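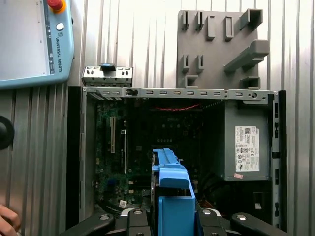 Pre-run check, PC teardown cell, Asetti robotics club, Sunday session. Do every line before the arm gets power. Drive caddy grip is the one that bit us last time, so both fingers square on the blue plastic, level with each other, not on the drive. Anything off, write it next to the line.

E-stop on pendant: pressed and reset, OK
Pendant within reach of operator: OK, keep the cord off the floor pls
Hands clear before play: REMIND. Two people reached in last run
Speed slider: 18 percent for first pull, up to 55 after a clean one
PC unplugged from wall: OK
Power supply left closed, no one opens it: OK
Finger screws: snug, rechecked at 65 cycles
Cables tucked away from fingers: redo, they creep back evrey time
Fixture plate bolts: one loose, tightened
Safety glasses: 1 pair missing, ask Wongsuwan lab
Program loaded: Jotaro v2, not the old one
Log sheet: not filled in. Agian

OK to run once cables are redone. Recheck after lunch.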